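Last revised in December. Applies to all floors let through the Dulham office.

# Sound and vibration in shared workspaces: frequently asked questions

## What does the 100 Hz figure in my lease mean?

It is the frequency below which the landlord treats noise as structure-borne. Sound at or above 100 Hz is handled under the airborne clause. Anything lower is handled under the vibration clause, which has its own reporting form and a longer response time.

## How do I tell airborne sound from structure-borne sound?

Close the door and any vents. If the level drops clearly, most of the sound is airborne. If it stays the same, or if you can feel it through the desk or floor, it is coming through the structure. Mixed cases are common, and the surveyor will record both.

## Which machines need an isolating mount?

Any machine with a motor that stands directly on the slab and runs for more than 2 hours a day. Hand-held equipment is exempt. Compressors and extraction fans need a mount whatever their running time.

## Are rubber feet enough?

For light equipment, usually. A foot works by deflecting under load, so a hard foot under a light machine does very little. Check the load range printed on the supplier's sheet and choose the softest grade that stays within it. The Ciler range is stocked in three grades and the Bellini range in two. Do not mix grades under one machine.

Rubber edging is a separate matter. A rim or bumper protects against knocks and does not count as isolation, even where it touches the floor.

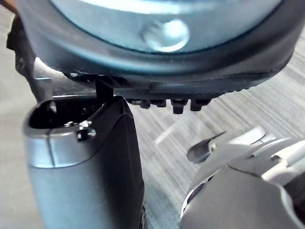 ## How often should mounts be checked?

Every 11 months, so that the check falls before the yearly survey. Look for:

- cracks or flattening in the rubber
- bolts that have worked loose
- a machine that no longer sits level
- debris bridging the gap between machine and floor

The last item is the most frequent fault. A single offcut wedged under a frame can cancel the effect of all the mounts.

## Can I lay carpet to reduce noise?

Carpet reduces footfall noise and some reflected sound within the room. It has little effect on low-frequency vibration. Underlay must be declared if it is thicker than 7 mm, as it may affect door clearances and fire seals.

## What are the quiet hours?

From 7 in the evening until 7 in the morning. Equipment covered by a mount certificate may run during quiet hours if the certificate says so. A certificate belongs to one machine in one position and lapses when the machine is moved.

## Who carries out the survey?

Dinora, under the building contract. Readings are taken at floor level and at desk height, with the neighbouring unit's equipment switched off where possible. You will be sent the readings and the margin against your limit.

## Can I dispute a reading?

Yes. Send the request in writing with the unit number, the survey reference and a list of the equipment that was running. One repeat survey is free of charge. Later ones are charged at the rate in the schedule.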